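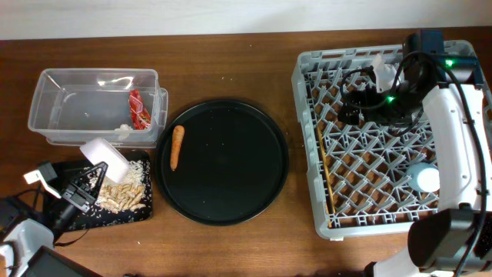
## Co-training ratio for the bimanual cleanup policy

**kkwofie**
Results from the September runs. Dataset is 779 teleop episodes, tabletop cleanup, left arm on the sponge. Mixing in 469 single-arm wiping episodes from the Deltley set raised full-task success from 41% to 58%. Same backbone, same action chunk length, head camera plus both wrists.

**brunov_d**
How many eval rollouts?

**kkwofie**
133 per checkpoint, object positions shuffled between rollouts.

**r_abbasi**
I don't buy the headline number. Your success check is binary on the whole task. Rice and peanuts on a black tray are high contrast, so the wipe is the easy part. Does the gain hold on grains left after the wipe?

**kkwofie**
Partly. Residual grain area drops, but most of the gain is in the sponge grasp. Wipe strokes look the same in both policies.

**r_abbasi**
Then it's a grasping result and the title should say so.

**claltow**
Disagree. Grasp angle sets the contact edge. With the sponge tilted like that you only sweep with one corner side. We saw the same thing on Amegashie.

**r_abbasi**
Log the tilt at first contact, then regress residual area on it. Until then it's a guess.

**kkwofie**
Tilt is in the proprio logs. Will post the plot in this thread.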